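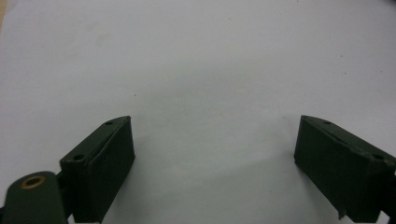
Figure 1. White work surface, packing room, Flamgate

Plemley Household Goods Scheme
Progress report to the Szabó Fund, period ending February
Prepared by Eilidh Farquharson, Scheme Manager

1. Purpose of the grant

The Fund awarded the Scheme 4000 dollars to refit the packing room at Flamgate and to bring the sorting and packing of donated kitchenware under one roof. Before the award, sorting was done at the Gosia Street store and packed boxes were moved to Flamgate for collection. The grant agreement asked for new work surfaces, labeled shelving and a written packing procedure.

2. Work completed

The work surfaces are in place. A plain white finish was chosen at the request of Ye-ji Kang, who supervises the packing sessions, so that chips, small screws and food residue show up during inspection. The earlier brown tables made this difficult under the ceiling lights. Two of them were kept for the intake area, and the remainder went to the Gosia Street store.

The room was repainted before the surfaces were installed. The door to the corridor was rehung to open outward, which was not in the original plan but was required once the layout had been agreed.

Packing at Flamgate began in the second week after installation. By the close of the period 300 household boxes had been packed there, against a target of 700 for the full grant year. Each box contains plates, bowls, mugs, basic utensils and at least one cooking pot, with a contents slip signed by the packer.

3. Packing procedure

A first version of the procedure was issued to all packers. It covers inspection, wrapping, box weight and labeling. Jenő Veres revised the section on glassware after several boxes were returned with broken tumblers. Glasses are now wrapped singly and packed upright in the top layer. Surfaces are wiped down at the start and end of every session, and nothing is to be stored on them overnight.

4. Expenditure

Work surfaces and fitting: 1000 dollars
Repainting and door: 700 dollars
Packing materials: 300 dollars

Spending to date is 2000 dollars, leaving 2000 dollars for shelving, labels and the second order of boxes.

5. Matters outstanding

The shelving has been delayed. The supplier delivered uprights of the wrong height and has agreed to exchange them. Silviu Munteanu is handling the exchange and expects a delivery date in writing by Friday. Until then, sorted stock is being held in stacking crates along the corridor wall, and the walkway is checked before each session.

Intake of cutlery remains low. Forks in particular are short, and Irén Fekete has written to three school kitchens in the district to ask about surplus sets. One has replied and can offer a mixed lot in the spring.

6. Request to the Fund

The Scheme asks for approval to carry the shelving budget into the next reporting period. No change to the total award is requested.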